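Staltarstead Supper Classes – Questions We Hear a Lot

Hello, and welcome! I'm Rhonda Bergeron, and I've been teaching people to make fresh pasta and the sauces that go with it for longer than I care to add up. Between the emails, the phone calls and the chats by the coat hooks, the same questions keep coming around, so Brittany Girard (she teaches the evening groups and answers most of the mail) sat me down and made me write out the answers. Last updated March 2025.

Do I need to know how to cook before I come?

Not a bit. We've had people who bake their own bread every morning, and we've had people who keep sweaters in the oven, and they sit side by side and get along fine. The beginner class starts with flour, eggs and a fork. If you can stir, you can make tagliatelle. If you've been making pasta for years and want something with more to it, have a look at the filled pasta class, where we spend most of the evening on tortelli and the little folds that drive everyone up the wall the first time.

What does a class cost, and what do I get for it?

Each class is 39 dollars a person. That covers all the ingredients, the use of an apron, the supper we eat together at the end, and a printed copy of the recipes. Drinks are extra, though you're welcome to bring a bottle of something to share, and people usually do.

How long does it run?

Plan on 3 hours from the time you tie your apron to the time you push your chair back. The first part is mixing and kneading, then the dough rests while we get the sauce going, and then we roll, cut, cook and eat. I do tend to talk, and Brittany will tell you that my classes run over more often than hers. If you have a sitter waiting, tell me at the start and I'll make sure you get your supper on time.

Which flour should I buy?

This is the one I get asked most, and I could go on all day about it. For egg pasta I like a soft, finely milled flour, the kind sold as "00," but plain all-purpose flour makes a perfectly lovely noodle and I used nothing else for years. For shapes made without eggs, such as orecchiette or cavatelli, you want semolina, which gives you that nice chew. What I wouldn't use is self-rising flour. One of our students did it at home by mistake and ended up with something closer to a dumpling (she ate it anyway, with butter, and said it wasn't half bad).

How much flour goes with how many eggs?

Start with 200 grams of flour and two large eggs. That makes a good supper for two hungry people, or a first course for more. Eggs vary and so does flour, so hold a spoonful or so of the flour back and work it in at the end if the dough feels sticky. If it's dry and crumbly after you've given it a fair amount of kneading, wet your hands and carry on. Please don't pour water in from a glass. I've seen so many good doughs turned into paste that way!

How do I know when I've kneaded enough?

Press it with your thumb. A dough that's ready will spring back slowly and feel smooth, a little like an earlobe. Most people stop too early, and I understand why, it's tiring on the wrists. Put the radio on, lean in with the heel of your hand, fold, turn, and keep going for ten minutes. Then wrap it up and leave it on the counter for half an hour. The rest does as much for the dough as you do.

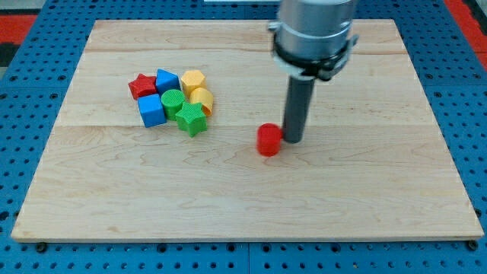 Once it has rested, the dough will roll out without fighting you. Cut it into pieces and keep the ones you're not working on covered with a bowl or a damp towel, or they'll get a dry skin that cracks when you roll it. If you're rolling by hand, start from the middle and push outward, giving the sheet a small turn each time. It doesn't need to be a perfect circle, and mine never is.

Do I need a pasta machine?

No, though they are fun, and children especially love turning the handle. We roll by hand in the beginner class so that you can go home and do it the same night with whatever you have. A long rolling pin helps, but my grandmother used an empty wine bottle and I still reach for one at my sister's house. If you do want a machine, we let people try the one we use, a hand-cranked Berchtold, before they spend any money. Never wash one with water, by the way. Let the bits of dough dry out, then brush them off.

Can I make the dough ahead of time?

You can, and for a dinner party I would. Wrapped tightly, it keeps overnight in the refrigerator. It may turn a touch gray by the next day, and that's only the eggs and flour doing what they do. Let it come back to room temperature before you roll. Cut noodles can be dusted with semolina, twisted into nests and frozen on a tray, then moved to a bag once they're firm. Cook them straight from frozen and give them an extra minute.

Why does my sauce slide right off?

Nine times out of ten it's one of two things. Either the pasta was rinsed, and please never rinse it unless it's going into a cold salad, or the sauce and pasta only met on the plate. Lift the noodles out a little early, drop them into the pan with the sauce, add a ladle of the cooking water and toss it all over the heat until it looks glossy. That cloudy water has starch in it, and it pulls everything together. I keep a mug of it by the stove even when I don't think I'll need it.

How salty should the water be?

Saltier than most people dare. Taste it with a spoon before the pasta goes in, and it should be pleasantly seasoned, like a good broth. People say "salty as the sea," but I've swallowed enough of the sea to tell you that's too much.

Is the ragu recipe really from an old book?

It is, more or less! The recipe started with a household cookbook dated 1827 that came to me in a box of odds and ends from an aunt. The original has no measurements to speak of and calls for a quantity of lard I wouldn't serve to anybody, so I've changed it a fair bit over the years – more carrot, a splash of milk, a good deal less fat. The slow cooking is the same. You'll get my version in the Sunday-style sauce class, along with a few stories about the aunt.

I have food allergies. Can I still come?

Please write to us before you book. We can manage vegetarian suppers easily, and we run an eggless class for people who'd like one. Gluten is harder. There's wheat flour in the air and on every surface, and I wouldn't feel right telling anyone with celiac disease that our kitchen is safe for them. For nuts, let us know and we'll leave the pesto for another night.

Can I bring my children?

Children of eight and up are welcome in the daytime classes with a grown-up. They need a place of their own, as they'll be making their own supper. Gnocchi is the best one for little hands.

Do you sell gift certificates?

We do, and they don't expire. Ask Brittany and she'll mail one out or send it by email, whichever you like. The next family gnocchi class is in April, and there are places left if you're thinking of a birthday.

What if I have to cancel?

Let us know two days ahead and we'll move you to another class or give you your money back. After that the eggs are bought, so we can't refund you, but you're very welcome to send a friend in your place.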